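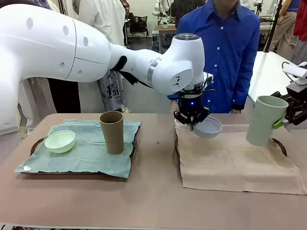 *Trays and cloths, the beige one on the right and the teal on the left*

Hello Augustina, and hello everybody,

I meant to answer this the day it came in and then I got carried away with the trays, so please forgive the length (those of you who have been on the Tumham Table list for a while are used to me by now).

On Oct 6, 2021, Augustina Amoah wrote:

> Dear all,
>
> I'm helping with the tea trays for the supper evenings at Testton again and I have two questions. First, does anybody still put a cloth on the tray? My mother always did, and she let it hang over the front, but the younger helpers tell me it's fussy and that the cup slides. Second, if you do use one, should all the cloths match? We have a drawer full of odd ones and I would hate to buy new.
>
> Also, how many pieces do you put on one tray? Last April we had a bowl, a cup, a side plate, a little pitcher and a vase on each, and there was soup on the floor before we got to the second table.
>
> Warmly,
> Augustina

First of all, your mother was right, or at least she and I would have gotten along! I love a cloth on a tray. A dark brown tray can look a bit stern with nothing on it, and a cloth softens it right away. I like to let it come down over the front rim in whatever folds it wants, and I leave the handles showing at the ends so that people can find them without feeling around underneath. That last part matters more than how it looks. We had a lovely helper at Grarero years ago who tucked everything in so neatly that you couldn't find anything to hold on to.

As for the sliding, your helpers do have a point, I'm sorry to say. If the cloth is bunched up under the bowl, the bowl sits at a tilt, and then it's only a matter of who bumps the table first. I put the cloth down first, smooth the middle with the flat of my hand, and only then reach for the dishes. The edges can be as crumpled as they like. I used to iron mine, all of them, and I gave it up when my shoulder went bad, and not one guest has mentioned it.

> should all the cloths match?

Oh, please don't buy new ones. I've been using a teal and a beige side by side and I'm very fond of them together. What helps is keeping the dishes soft in color: pale green, a gray that leans toward blue, a tan cup with a creamier rim. Those go on almost any cloth you could pull out of a drawer. A bright red bowl would be another story, though I'm sure somebody on this list has one and adores it. Spread your odd ones out on the longest table you have and stand back for a minute before you decide.

And if you run short, leave a tray bare.

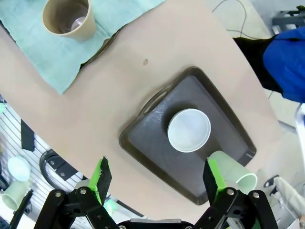
I really mean that, a plain tray with one bowl on it is a perfectly nice thing to be handed. The raised rim keeps things from wandering off, and it wipes down in no time at the end of the evening. The only nuisance is a cup that gets set down half on the rim, over it goes onto its side, so it's worth asking people to put the cup well in toward the middle. With a cloth you notice the rim less, and I've tipped cups myself that way more than once.

> how many pieces do you put on one tray?

One bowl and one cup, and I would be stubborn about it. The pitcher can go on the table for everybody to share, and the vase too. I know five things look generous when the tray is sitting still, but somebody has to walk with it.

When Wako had its big anniversary supper they printed a little sheet on setting trays, and I believe I still have one in the recipe box. It's a sweet thing, with a drawing of the cloth hanging over the front just as your mother did it. I'll look for it this week and mail you a copy if you send me your address off the list.

One last thought about storage. I keep my cloths folded inside the trays, 2 to a tray, and stack the bowls separately by size. It saves opening that awful drawer. If anybody does it differently I would love to hear, especially what you do with cups that refuse to stack, as mine are all over the shelf.

Give my best to everyone at Testton, and save me a seat if there's going to be the squash soup.

Yours,
Cosimo Lo Presti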